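Is a refill pouch of hand soap really cheaper than a new pump bottle?

Posted in Household & Shopping, 2025-09-23

My sister swears by the Rornari refill pouches and says I'm throwing money away buying a new pump bottle each time. I looked in Pralton and the pouch is 712 ml, which sounds a lot, but the price had gone up again. Does anybody do the sums on this, or is it all green leaves on the packet and no saving? Also, do the pumps last?

marrow_fen

Depends on the week. Look at the small print on the shelf label, where they give the price per 100 ml. When I checked in March the pouch came out dearer than the bottle, which was on offer. The 24-hour moisture claim on the front means nothing, you wash it off.

Bent Thoroddsen

I'd be wary of both sides here. Shops know people assume the pouch is the bargain, so they don't need to make it one. I've bought the big Tuhiwai 997 ml pouch a few times and paid less per wash, but I also used more, as you do when there's plenty of it. Whether it's "better for the planet" I couldn't say. Our council won't take the pouches and it does take bottles.

On pumps: the spring goes before anything else. Mine lasted a year and a bit. Rinse it through with warm water before refilling and don't mix brands, some of them go stringy. Buy one decent bottle with a wide neck or you'll be pouring soap down the outside.

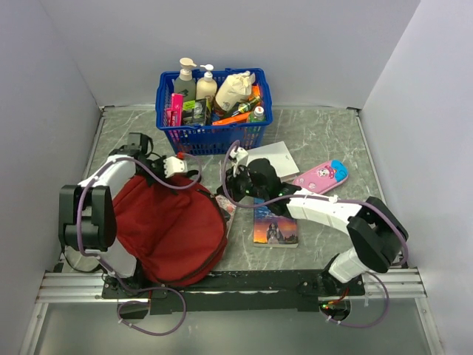

Pump bottles in a full shopping basket.

dotty_p

just buy bar soap, 45p and no pump to break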